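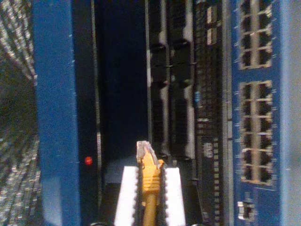 观兽观鸟回来以后：一份给玄关、厨房和阳台的收拾指南

更新于2026年6月4日

出门看野生动物的人，行前都很讲究。清单列三遍，袜子按天卷好，连哪个口袋放润唇膏都有定论。回来就不一样了。背包往玄关一扔，人往沙发一倒，等再想起那只包，里面的香蕉已经自成一个生态系统，物种比这趟看到的还丰富。

这一页专门讲回来以后的事。用的多半是厨房和工具抽屉里本来就有的东西，少数要买，买之前我会先劝一句别买。

先在门外停一停

最省事的清洁发生在进门之前。鞋底的泥在户外磕掉是泥，在家里磕掉就是家务。我在门口放了一块旧烤盘，边沿高，原本用来烤鸡，后来烤弯了，平放时会自己跷跷板。靴子脱下来直接站进去，泥水不出界。烤盘从此不再进烤箱，这一点请和家里其他人说清楚。

裤脚和袜口的草籽也在门外摘。苍耳之类带钩的，顺着布纹用旧梳子刮；细小的禾本科草籽会往织物里钻，得用镊子。摘下来的种子装进袋子扔垃圾桶，别顺手弹到花盆里。我弹过一次，第二年阳台上长出一棵十分健壮的东西，至今没查到名字，倒是把薄荷挤死了。

去过湿地和溪流的，鞋底、捞网、涉水裤上可能带着水草碎片和小螺。在离开水边之前先刷掉、倒净，回家再洗一遍，晾到彻底干透再去下一处水域。接缝和鞋舌根部最爱藏水。许多保护区门口立着牌子请你这么做，牌子上通常还画着一只看起来很委屈的螯虾，值得给它一点面子。

然后是蜱虫。走过高草和灌丛，当天就查：膝窝、腰线、腋下、发际、耳后。衣服单独放，能烘的先用高温烘一轮再洗，因为很多虫子在温水里泡一遍照样精神抖擞。要是发现叮在身上的，用尖头镊子贴着皮肤夹住，平稳往上拔，不拧，不挤，不抹油，不拿烟头烫。拔完洗净消毒，记下日期，之后几周里有发热或皮疹就去看医生，并且主动说自己被叮过。

靴子：慢就是快，急就是开胶

湿靴子的敌人有两个，一个是水，一个是急着把水弄走的主人。暖气片上、吹风机下、炉子旁边，都是靴子开胶的好地方。我毁过一双，烤得鞋头上翘，像童话里小矮人穿的那种。

步骤很朴素。抽鞋垫，松鞋带，把鞋舌拉到最开。鞋带单独拿去洗，它比你想的脏。鞋面用软刷和清水刷，皮面不要用洗洁精，那东西连锅上的油都不放过，对皮子里的油也不会客气。鞋底花纹里的小石子用一次性筷子撬，家里那一抽屉外卖筷子总算有了出路。

里面塞报纸。头一晚换两回，之后每天换一回。没有报纸的年代，可以用厨房纸包一团旧毛巾。别用彩印广告页，吸水差，还会把超市特价印在浅色内衬上。摆放时鞋子侧躺，让底部也通风，放在阴凉有风的地方，干透为止。

干了以后再谈保养。光面皮上薄薄一层鞋油或鞋蜡，手指抹就行，体温正好把它化开。磨砂皮和布面用喷剂，在阳台或楼下喷。我试过在浴室喷，后来整个浴室的瓷砖都防水了一阵，人也晕了一阵。

有股味道怎么办？鞋垫洗净晾干，鞋里撒一勺小苏打，放一夜，第二天倒出来再用吸尘器吸干净。皮内里的靴子把小苏打装进旧袜子再塞。网上有人建议把鞋放冰箱冷冻室，我不推荐，效果一般，而且饺子是无辜的。

望远镜：先吹，再刷，最后才擦

一趟旅行下来，镜片上通常有盐、灰、指纹、防晒霜，偶尔有鸟粪，算是被观察者的反馈。

顺序不能乱。先用气吹把颗粒吹掉，再用软毛刷轻轻扫，扫时镜片朝下，让灰往下掉。这两步做完，还有油印，才轮到镜头纸或干净的超细纤维布，蘸一点镜头清洁液，液体滴在布上，别滴在镜片上。从中心向外打圈，力气比给桃子擦毛还小一点。

不要用T恤下摆。我知道所有人都用T恤下摆。下摆上刚好有一路走来的沙子，拿它擦镜片，就是细砂纸打磨，只是没收你工钱。

不要对着镜片哈气之后立刻用纸巾。纸巾是木浆做的，而且多半在口袋里和钥匙住过。

目镜罩可以旋下来或拔下来的型号，取下用温水冲，里面积的皮屑和睫毛相当可观。拔不下来就别拔，说明书的第一页写着能不能，我们都没看。海边回来，机身标明防水的，用拧得很干的湿布擦两遍，把盐分带走，再用干布收尾。不防水的只用微潮的布，避开缝隙。

镜片内侧起雾，如果是从冷地方进暖屋子造成的外部水汽，放着等它自己散。真在里面起雾，而且一两天不散，那是密封的问题，送修。请不要放进米缸。米缸对望远镜的帮助，和望远镜对米饭的帮助，大体相当。

肩带拆下来手洗，加一点中性皂液，揉几下你会看到水变成茶色，红茶。

顺便说收纳。望远镜收进抽屉之前，在原装包里放一小包干燥剂，每隔一阵子烘干或换新。霉这种东西长在镜片上呈细丝状，远看像一棵优雅的小树，修理费也很优雅。

冲锋衣和抓绒：洗，大胆洗

有一种信仰认为冲锋衣洗了就不防水，所以应当一辈子不洗。照这个思路，我认识的好几件冲锋衣已经可以自己站立。汗和油脂堵住面料，水珠不滚，反而更快湿透，所以该洗。

拉上所有拉链，粘上所有魔术贴，翻出口袋。口袋里常见的有：坚果碎、糊成一团的门票、一根用途不明的羽毛。羽毛在很多地方是不许捡走的，下次留在原地，拍张照片就够了。

用专门的清洗液，或者不含柔顺剂的中性洗涤液，温水轻柔程序，多漂一遍。柔顺剂是面料防泼水层的头号冤家。洗衣机的洗涤剂盒子先擦干净，里面那层粉色黏液大多就是柔顺剂的遗产。

洗完看水洗标，标上允许烘干就用低温烘一阵，热量能让防泼水处理重新起来。洒几滴水在肩部测试，成珠滚落就行，摊成一片就喷一遍防泼水剂。我用的是Vullari的喷雾，理由是楼下就有卖，盖子也不容易丢。别家的照瓶身说明用，结果大同小异。

抓绒翻面洗，能少掉些毛。抓绒粘上的草屑用胶带滚筒，不用洗完再滚，洗之前就滚，否则草屑会在洗衣机里平均分配给全家，包括明天要穿去开会的那件。

速干裤沾了树脂，先冷冻再刮。冰块装袋敷在上面，树脂变脆以后用旧银行卡刮掉，剩下的印子用棉签蘸一点酒精，先在裤脚内侧试过不掉色再用。沾了浆果汁的，从背面冲冷水。沾了不知道什么东西的，先闻一下，再决定要不要知道。

图鉴湿了，先别翻

图鉴这东西，在家里的时候干燥、整洁、无人问津，一到野外就往水坑里跳。

刚湿的书不要急着翻页，湿纸一碰就破。先用毛巾把封面和切口的水吸掉。书只是边缘湿，就立起来，微微张开成扇形，放在有风的地方，让电扇在一旁吹空气，不要正对着吹书。湿得厉害的，平放，每隔若干页夹一张白色厨房纸，夹得太多书脊会撑坏，隔一会儿换一批，换到纸不再潮。

铜版纸是另一回事。鸟类图鉴和兽类图鉴偏偏最爱用铜版纸，因为颜色漂亮。铜版纸湿了会互相粘死，干透之后再分，连着揭下来的常常是隔壁那一页的猫头鹰。趁湿，在每两页之间都垫上烘焙纸。来不及处理，就用保鲜袋装好，挤掉空气，放冷冻室，等有空再一点点来。是的，前面我刚说过别把鞋放冷冻室。书可以，书不脚臭。

等书将干未干，压平。两块砧板夹着，上面放重物。我用一口铸铁锅加一袋米，效果很好，只是做饭的时候书要暂停疗养。最后书会比原来厚一点，封面有点波浪，这是它的军功章，转手的时候要少卖一点钱。

泥点等干了用软橡皮轻轻擦。咖啡渍就算了，当作产地认证。发霉的书单独隔离，戴口罩，在室外用软刷刷掉霉粉，别和书架上其他书放一起，霉很会社交。

预防比抢救省事。透明书皮，切口上别撒什么神秘粉末，外面套一只带封口的食品袋，大号，刚好能隔着袋子看封面，让你在雨里对着封面上的那只鸟坚信自己看到的就是它。

野外笔记的字迹

水性笔写的记录淋一场雨，剩下的是水墨画。铅笔最可靠，2B太软会蹭花，HB正好。回家当晚誊一遍，隔天再看，自己的缩写就谁也不认识了。我有一页写着“溪边，大，棕，很快走了”，至今不知道是水獭还是当时的领队。

本子干了以后，松脱的页用一点白乳胶，牙签挑着抹在书脊内侧，合上，两边夹烘焙纸，压一夜。不要用透明胶带，几年后它会变黄、变脆，自己掉下来，只把黄印留给你。

三脚架：拆之前先拍照

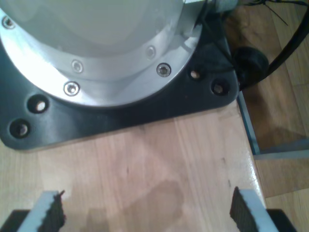 三脚架从海滩回来，第一件事是整支用清水冲，脚管全部拉开，特别是最下面那一节。沙子进了锁扣，收放时那种咯吱声会让方圆几步内的鸟全部起飞。冲完倒立控水，再一节一节拆开擦干。拆之前用手机拍一张照片，塑料垫片有左右之分，装反了脚管会在你最专注的时候慢慢变矮。云台和底座上常用的是图里那种内六角螺丝，圆头银色，中间一个六角形的凹坑，沙子最爱在凹坑里安家。先用牙签把坑里的沙挑干净，再把扳手插到底，插不到底就拧，坑的角会磨圆，磨圆之后这颗螺丝就和你的云台白头偕老了。尺寸要对，公制英制不要混着试，觉得“差不多能用”的那一把就是不能用的那一把。一圈上有好几颗的，按对角的次序一点一点收紧，别把一颗拧到死再去拧旁边那颗。

脚管内壁不要上油。油会粘沙，等于给沙子发请柬。螺纹部分按厂家说明抹一点专用脂，抹到看得见薄薄一层光就停。手边没有专用脂，就干着装回去，下次再说。

快装板底下那颗螺丝每次出门前都摸一下。松了就紧一紧，用硬币的话垫一层布，免得花。相机从云台上掉下来的声音，我听别人家的听过一次，整个观鸟棚沉默了很久，连鹭都回了头。

橡胶脚垫干了会脱，里面一圈薄薄地抹点橡胶胶水。丢了一只，不要用瓶塞代替。我用过，红酒瓶塞，高度差一点，拍出来的地平线全都带着醉意。

背包：倒过来，抖，再看

背包的每一个口袋都要打开，拉到底，倒过来抖。在腰带小袋里找到的能量棒，不论包装多么完整，请看一眼日期。

多数背包不适合进洗衣机，内涂层和支撑条都吃不消。浴缸里放温水，一点中性皂，软刷刷背板和肩带，这两处盐分最重。冲干净以后倒挂，所有拉链开着，阴干。太阳直晒会让涂层提前退休，退休以后变成一种粘手的白屑，沾在每一件黑衣服上。

拉链拉不动，先用旧牙刷刷链牙。还是涩，用一小截白蜡烛沿着链牙蹭，来回拉几次，把多余的蜡擦掉。铅笔芯也行，浅色背包别用。链头咬不住链牙，一般是拉头的两片张开了，用钳子隔着布在两侧轻轻夹一下，左右都夹，夹一点试一次。用力过猛就只好换拉头，几块钱一个，买来以后会发现尺寸不对，再买一次。

水袋单独说。水袋是户外装备里最像实验器材的一件。倒空，温水加一勺小苏打摇匀，泡半小时，管子也灌满，嘴头拆下来泡。再用清水冲，冲到没有味道。晾干的难处在于它会自己贴住，往里塞一只干净的打蛋器，撑开倒挂就行。管子里的水，捏住一头在阳台甩几圈，先看楼下有没有人。装过果汁或电解质粉的，当天洗。拖到第二周，请直接买新的，里面那位已经有居住权了。

保温杯和饭盒

茶垢用小苏打糊，柠檬酸去水垢，两样别同时倒进去，它们凑在一起只负责热闹地冒泡，冒完互相抵消，剩一杯味道古怪的咸水。先用一样，冲净，再用另一样。更不要把任何酸性的东西和含氯漂白剂放在一块儿，会出有毒气体，这条没有笑话。也别在泡着小苏打的时候拧紧盖子，压力会替你开盖。

密封圈要抠下来洗。用筷子的钝头，不要用刀尖。抠下来那一刻你会明白为什么最近的茶都有股汤味。圈晾干再装，装的时候顺着一个方向按一圈，按完倒点水，翻过来在水池上方试漏。请务必在水池上方，别在图鉴上方。

盖子里有弹簧和小腔体的，用热水加少量洗洁精泡，再拿细刷捅。没有细刷，可以用洗干净的牙线，打个结来回拉。

焖过粥的罐子有味道，洗净后开盖晾在窗边，放一小把干茶叶过夜。盖着收进柜子的，下次打开会收到上一趟旅行的问候。

头灯、电池和各种线

头灯收起来之前把电池拿出来。漏液的电池我见过太多了，绿色白色的结晶爬满触点，很像某种地衣，要是在树皮上我还会给它拍张微距。碱性电池漏的，戴手套，用棉签蘸一点白醋点在结晶上，等泡冒完，再用酒精棉签擦净，晾干。锂电池鼓包、发热、漏液，不擦，不修，不扎，不压，送到回收点去。

头灯带子拆下来和肩带一起洗。看夜行动物用的红光片，别用粗糙的纸擦，会起雾，于是狐狸是模糊的，你也看不清路。

充电线按用途缠好，每根系一小截不同颜色的毛线。标签也行，只是标签会掉，掉了以后总粘在猫身上。缠法是顺着线自己的弯绕大圈，末尾用魔术贴扎。不要绕在手肘上拽紧，更不要打结，里头的铜丝记仇。

盒子、标签和那个叫“杂物”的箱子

收纳这件事，我走过完整的弯路。最早所有东西放一只大箱子，找指甲钳要先和帐篷谈判。后来买了27个小盒子，每个都贴标签，找东西变成了参观博物馆，偶尔还要找那个写着“标签”的盒子。现在按场合分：水边一箱，山里一箱，夜里一箱，其余一箱。其余那箱最满，也最常开，可见人生。

箱子选浅的，叠放时不用翻底。Drerko的那种透明扣盖箱我用得顺手，盖子能单手扣上，缺点是透明，邻居来了能直接看出我有几只望远镜。深色箱子有尊严，但要贴字。

标签写内容，不写形容词。“备用袜子”是好标签，“有用的东西”是坏标签，“重要”是最坏的。字要大，贴在短边，推进架子以后仍然看得见。

架子比箱子重要。在储物间或玄关装一组层架，层板能调高低的那种。调好以后在立柱旁边给每一格写个号，箱子放回几号格就有了说法，家里其他人也没了借口。重的放腰部高度，轻的放上面，最下面留给靴子和一切会滴水的东西。
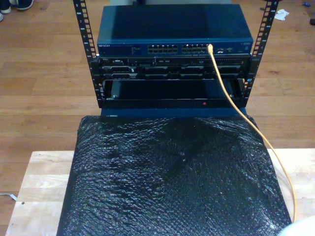
立柱上一列整齐的小方孔，孔旁印着白色小数字。

我家的立柱没有印字，我是自己用油漆笔写的，从下往上写，写到一半漏了一格，后来整组架子就没有7号。客人问起，我说那格给猞猁留着。

离墙留一点缝，让空气走得过去。层架装在潮湿的外墙上，哪怕放的都是干东西，过一个雨季也会有股地窖味。高的架子要固定在墙上，尤其家里有会攀爬的成员，不论它几条腿。

帐篷和伪装网

帐篷收潮了，回家当天就要打开。没有院子，就搭在客厅，家具挪一挪，孩子会以为是特意安排的。地布朝下那面用湿布擦，内帐抖掉沙和虫，外帐两面都晾。接缝处的胶条起边，先用酒精棉擦净旧胶，干了再上修补胶，我上次用的是Plurkeria的接缝胶，要等14个小时才能叠，我等了大约一集电视剧的耐心，结果它和自己粘在了一起，揭开的声音至今难忘。

地钉弯了，垫在砖头上用锤子敲直，铝的敲一次就弱一点，敲过两回的放到备用袋里。地钉上的泥用旧牙刷刷净，干了再装，否则下次打开袋子会掉出一小块去年的山。

睡袋不要压缩着存放，找个大枕套装着，松松的。羽绒睡袋要洗就用专门的洗液，滚筒轻柔，烘干时扔两只干净网球进去，把结团的羽绒打散。烘得久，要有耐心，中间拿出来捏一捏，还有团就继续。网球的动静很大，像楼上住了一头练踢踏舞的鹿，请避开午睡时间。

伪装网上的树叶，真的摘掉，假的留下。这句话写着容易，做起来得戴老花镜。

阳台喂鸟器：旅行之外的那些天

不出门的时候，阳台上来几只麻雀和白头鹎也够看。喂鸟器比望远镜更需要洗，很多鸟病就是在脏食台上传开的。

每一到两周清空一次，雨后结块的食物全部扔掉。用单独的刷子和桶，别用厨房的，洗的时候戴手套，在室外洗。先热水加洗洁精刷掉粪便和壳，再按瓶身说明用稀释过的消毒剂浸一会儿，冲净，完全晾干再装粮。看到有鸟羽毛蓬乱、呆着不动，就先把食物撤掉一阵，让它们散开。

水盆每天换水，隔几天刷一遍。浅一点，中间放块石头，给小鸟落脚，也给掉进去的蜜蜂一条生路。

粮食少量多次。我一度按18斤的大袋买，算下来每斤便宜许多，结果招来了米蛾，米蛾又参观了厨房，最后把面粉、燕麦和一盒很贵的藜麦全部赔进去。小袋，密封，放凉处。

食台下面铺一张可以整张抖的垫子，楼下若有晾衣服的人家，垫子要铺大一点，脾气要好一点。地方上或物业有规定不让喂的，那就种点结果的植物，鸟自己会来，规定一般没写到那么细。

窗玻璃离食台要么很近，要么远远的，最怕不近不远，鸟起飞正好加够速度。玻璃外侧贴密一些的点或线，只贴一只老鹰剪影没什么用，鸟看几天就知道它不动，大概还觉得它懒。

缝缝补补的一小段

手套指尖磨穿，从里面补，用同色细线，针脚密一点。袜跟薄了，在还没破之前织补，等破了就成了考古。网布口袋被树枝勾出洞，剪一块比洞大的旧丝袜垫在后面，四周缝住，比胶水结实，样子也不算太丢人。

冲锋衣上的小口子，酒精擦净，剪一块圆角的补丁布贴上，两面都贴更牢。圆角是关键，方角会翘，翘起来会粘毛。帽檐塌了，用热水壶的蒸汽熏一下再捏回来，手离蒸汽远一点，帽子可以塌，手不行。

帽绳弹力扣松了，把绳子末端剪齐，火上燎一下收边，拿金属尺压平，别拿手指压。这句是用手指写下来的经验。

几个不必买的东西

专用靴子烘干机：报纸可以。专用图鉴防水箱：食品袋可以。香味除霉片：开窗可以，而且你不希望下次守獾的时候身上有一股热带椰子味。多功能户外刷具套装：里面只有一把有用，那把长得和旧牙刷一模一样。

倒是有一样值得花钱，好的尖头镊子。草籽、刺、蜱虫、卡在锁扣里的沙粒，全靠它。买2把，一把放急救包，一把放抽屉，别混用，更别拿去夹面条。

还有一样是热水袋。从Son湿地那趟回来之后我才买的，我们在那里等了一下午，等到一只鸭子，绿头鸭，楼下公园里也有。当天所有东西都湿了，包括备用袜子，包括装备用袜子的防水袋的里面。防水袋封口要卷足三道再扣，我卷了一道。

下次出门前的十分钟

把收好的箱子打开看一眼。靴子试穿，鞋带拽一拽。望远镜对着远处的字调一遍。头灯装电池，开关一次。水袋灌水，吹气，放桌上看漏不漏。拉链都拉一遍。图鉴里夹着的旧门票拿出来，再看一眼要去的地方是不是真有那种动物，它是不是在这个季节醒着。

七月去的话多带一套干衣服和驱虫剂，驱虫剂别喷在望远镜和表带旁边，有些成分会把塑料弄花。喷完先擦干净手，再去碰镜身。

香蕉放最外面的口袋，回来第一个拿出来。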